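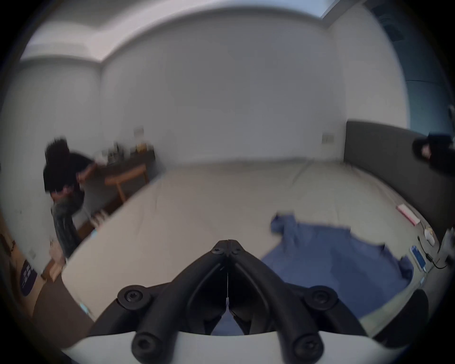
Fig. 6. White mattress with a blue cloth on it.

Section 3: First Night on Your Evden Mattress

You're almost there, and this is the fun part!

1. Lay the mattress on the base with the label at the foot end.
2. Open a window and leave the bed bare until any new-foam smell fades.
3. Put on the Le Roux protector, short sides first (so much easier!), then your sheet.
4. Set the room to 70 °F and try both sides.

Note: Faint wrinkles in the cover are fine and usually ease with use.

CAUTION: Do not use an electric blanket set above 67 °F during the first night.

Turn the mattress head to foot every February.

Comments

pornton_sleeper: Short sides first, yes! Saved me a fight with the corners.

mags70: Does step 2 apply to the Drarkville model too?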